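Muvaline Bedroom Set: README

notes on bedding, pillows and the stuff that ends up on beds
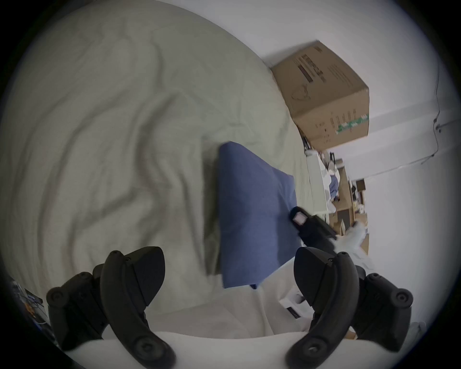 Second pass over the bedroom material. First pass lumped everything soft under "bedding" and it was useless for anybody who wanted pillows on their own. So: relabeled from scratch, 47 rooms, 600 clips, 114 of them redone after the January check. Kitchen and hallway are in separate folders, don't look for them here.

Maintainer: Vasilis Janevski. Label questions to him, download problems to the Prerkov help page.

What's in it

Beds mostly. Made, half made, not made at all. Duvets, pillows, blankets, sheets, and whatever was left on top. Tasks are the everyday ones:

place pillow at head of bed
pick pillow up off duvet
pull duvet straight
fold blanket
clear items off bed
move box from bed to floor

Six tasks total. "Change pillowcase" was on the old list, dropped, too few good clips. Might come back.

Folders

rooms/ one folder per room, numbered
tasks/ text file per task with the clip names
labels/ object labels, one file per clip
notes/ free text, whatever the labeler wanted to say

Notes are uneven. Some rooms have a page, some have "ok". Read them before you filter anything out, the odd stuff is in there.

Object labels

duvet: the big cover, any state. Rumpled or flat goes in the state field, not the name. We had "duvet_messy" as its own object for a while, gone now, if you see it tell us.

pillow: sleeping pillows and cushions both. Yes people argued. Color goes in the color field, plain words only (blue, gray, white). No "teal-ish".

blanket: smaller loose cover on top of the duvet or folded at the foot. If you can't tell blanket from duvet, call it duvet.

box: cardboard, any size, open or closed. Printing on the box is not transcribed. Sinmont rooms have a lot of boxes, lables there say box and nothing else.

device: anything electronic lying on the bed. Kept vague on purpose. A screen gets screen = yes, lit or not.

wall, floor, bed frame: only labeled when something is touching them.

Colors

Biggest source of disagreement. Pale greens and grays especially. A sage cover came back as green, gray and "light" from three labelers. Rule now: pick the color you'd say out loud to someone making the bed. Don't zoom in and sample pixels. The second color field is there for the sage/beige/stone problem, use it, e.g. green + gray.

Pillow position

head = top end, where you'd put your head
middle = anywhere else on the mattress
foot = bottom end
off = floor, chair, wherever

Angle isn't recorded. Diagonal pillows count as middle if they're in the middle. If the headboard or wall side isn't clear, position = unknown, please don't guess, we got burned on that in the Poduval rooms and had to redo most of them.

What counts as done

Duvet straight: top edge more or less square to the bed, no folds bigger than a hand. Small wrinkles fine. It's a bed not a hotel.

Bed clear: nothing on it except bedding. Pillows can stay. Boxes, devices, clothes, bags all have to go.

Pillow placed: long side along the headboard end, flat, not hanging off. Either face up.

Known problems

Thin pillows under a rumpled duvet get missed. If it's a lump, it's a lump, don't label it.

White sheets against white walls, edges are sloppy in the early rooms.

Several rooms have the same bedding. Split by room if you split, never by clip, otherwise the same duvet is in both halves and your numbers look great for no reason.

Bunk beds: one room only, position labels there are a mess, skip it.

"fold blanket" has way fewer clips than the rest. More coming when we have time.

Not included

No people labels, no audio, no floor plans. Bed sizes weren't written down, wish we had.

Changes

v2 relabel, duvet/blanket rule, second color field, unknown position added
v1.1 fixed task files with missing clip names
v1 first upload

To do: finish notes for the last few rooms, check device labels again, spelling in the task files (I know).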